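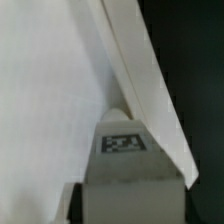

How do you get a square corner on a big white cloth that has no obvious right side?

Find the hem first, run your fingers along it until you hit a corner, and fold from that corner toward its neighbor before you worry about the rest of the cloth. Once two corners meet, the long edge mostly takes care of itself with a tug.

White Cloth, Folded
Lalthorpe linen gallery, put up 18 October 2021

Hello and welcome to the whites page! I've been meaning to give plain white its own little corner of this site ever since June, when I cleared out the big closet at Lalthorpe and found out just how much of it we own. Eighty-two pieces, if you count the napkins (I count the napkins). Stripes and florals have their own pages and get plenty of love. White is harder to look at for long, but once you start noticing the shading and the little wrinkles you can lose a whole afternoon to it.

The fold, lifted
One long band of cloth pulled up and away from the rest, ending in a squared-off corner. I love the thin crease line running alongside the edge, and how the underside goes a warm beige-gray while the flat part stays cool and a bit blue.

A few notes to go with it

I get more mail about folding than about anything else on the site, so I'll put my usual ramblings down where people can find them.

Start flat. I know, everybody says it, and then everybody (me included) stands in the hallway trying to fold a sheet against their own chest. Lay it on a table or the bed and sweep your palm outward from the middle. A few faint wrinkles are fine. You're after flat enough to see where the edges are, and you can iron later if you're an ironing person. I go back and forth.

Lift the flap higher than you think you need to. If you drag it across, the bottom layer comes along for the ride and you end up with a bunched-up ridge in the middle that you won't find until the whole thing is in the closet. Up, over, and down, and then let go of it! Letting go is the part I had to learn. I used to hang on and fuss with the edge and make it worse every time.

For towels I do it in half the long way, then in half again, then in thirds. Sheets go in half until they're a long strip and then I fold the strip toward me. Tablecloths I don't fold at all anymore if I can help it. They go over a wooden hanger in the Braltberg wardrobe, the tall one with the sticky door, and they come out with one soft crease across the middle that disappears under the fruit bowl.

On telling whites apart

My Dreltis towels are a cool white and the older bath sheets are closer to cream, and under the closet bulb I can't tell one from the other to save my life. By the window it's easy. So now I sort by the window, and I sew a couple of stitches of colored thread into one corner of each set: blue for the bathroom, green for the guest bed, red for the kitchen. It takes one evening and a decent movie. The guest set has eight pieces, and for the first time in years all eight live on the same shelf.

If you're buying new, go look at them in daylight. The people at Siriwardena, where I get most of my kitchen cloths, let me carry a stack right over to the front door and squint at it, and they didn't even laugh (much). I came home with two more than I needed.

Thread count comes up a lot too. I had a 1,000 count sheet set once and it was lovely to touch and a bear to fold, slippery and heavy, always sliding off the end of the bed when I turned my back. These days I'm happier with something plainer that holds a crease. Your mileage may vary, and if you've found a slippery sheet that behaves itself, please write and tell me how!

Small things I've been asked

Crease with your hand or with an iron? Hand, for me. Run the side of your palm down the fold once and leave it alone.

Fold edges in or edges out? Fold side facing out on the shelf, hems to the back. You can pull out a single towel that way without the next one coming with it.

What about fitted sheets? Oh dear. That's a page of its own and I keep putting it off. Tuck the corners into each other, get it into some kind of rectangle, and put it under the flat one.

Next up on the site will be the dish towels, as soon as I've gotten the blueberry stain out of the good one. The stripes page has had a bit of tidying as well, and the florals are still in the order I found them in.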